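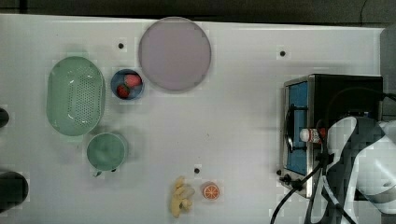
Was gehört zur neuen Übungsküche von Gandine?

Zum Grundbestand gehören ein Kleinofen, Geschirr, ein Sieb, ein Messbecher und eine Auswahl an Spiel-Lebensmitteln, die gemeinsam auf einem Arbeitstisch Platz finden.

Gandine stellt Übungsküche "Arkmont" für Kindertagesstätten und Förderschulen vor

Gandine, 25. Januar 2019 — Der Ausstatter Gandine erweitert sein Angebot für Bildungseinrichtungen um die Übungsküche "Arkmont". Das Set richtet sich an Kindertagesstätten, Förderschulen und ergotherapeutische Praxen, in denen Alltagshandlungen wie Sortieren, Abmessen, Anrichten und Aufräumen eingeübt werden. Die Auslieferung an die ersten Einrichtungen beginnt im Frühjahr.

Grundlage der Zusammenstellung ist eine Erprobung, die im Oktober abgeschlossen wurde. Beteiligt waren 12 Einrichtungen, die über die gesamte Laufzeit Rückmeldungen zu Größe, Farbgebung und Handhabung der einzelnen Teile gegeben haben. Mehrere Teams hatten sich ausdrücklich ruhige Farben beim Geschirr gewünscht, damit sich Obst und Gemüse auf dem Tisch deutlich abheben. Das ovale Sieb ist deshalb in einem hellen Mintgrün gehalten, der große flache Teller in einem gedämpften Fliederton. Eine kleine blaue Schale dient zum Beispiel zur Ablage der Erdbeeren. 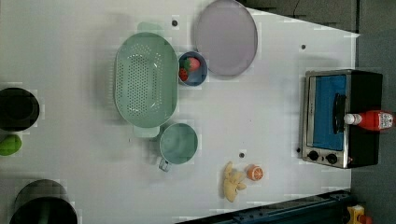 Arbeiten auf heller Fläche

Für die Übungen empfiehlt Gandine eine weiße, durchgehende Tischplatte. Die Teile werden offen ausgelegt und bleiben von allen Seiten erreichbar. Eine feste Anordnung ist nicht vorgegeben. In der Erprobung hat es sich bewährt, das Geschirr auf der einen und den Kleinofen auf der anderen Seite des Tisches aufzustellen und die Lebensmittel dazwischen bereitzulegen.

Das begleitende Handbuch enthält 100 Aufgaben in aufsteigender Schwierigkeit. Zu Beginn stehen einfache Zuordnungen, etwa Obst in die Schale und Gemüse in das Sieb. Spätere Aufgaben verbinden mehrere Schritte und schließen mit dem Abräumen des Tisches ab. Gerade das Abräumen wurde von den Fachkräften als eigenständige Übung gewünscht
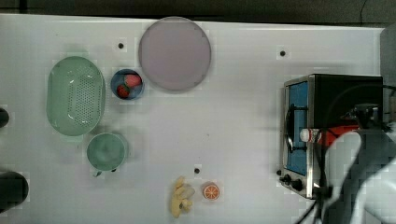

und ist im Handbuch nun mit einem eigenen Kapitel vertreten. Ergänzend liegen Vorlagen für Beobachtungsbögen bei, die von den Einrichtungen frei vervielfältigt werden dürfen.

Die Spiel-Lebensmittel können einzeln nachbestellt werden. Dazu zählen Erdbeeren, Bananen, Orangenscheiben und eine Ingwerknolle, ebenso eine rote Ketchupflasche. Vertrieb und Ersatzteilversorgung übernimmt der Handelspartner Nenix, die Gestaltung des Handbuchs lag beim Büro Ó Néill.

Verfügbarkeit

Für die erste Auslieferung liegen Bestellungen aus 113 Einrichtungen vor. Die Bestellnummer des Grundsets lautet 3631. Träger mit mehreren Standorten erhalten auf Anfrage ein gesammeltes Angebot — dies gilt auch für nachträgliche Ergänzungen einzelner Teile. Das Handbuch ist zunächst in deutscher Sprache erhältlich. 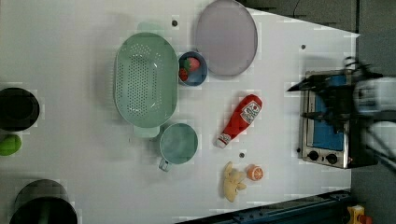

Arbeitstisch mit Sieb, Messbecher, Spiel-Lebensmitteln und Kleinofen. Abdruck honorarfrei, Beleg erbeten.

Pressekontakt
Gandine, Presse- und Öffentlichkeitsarbeit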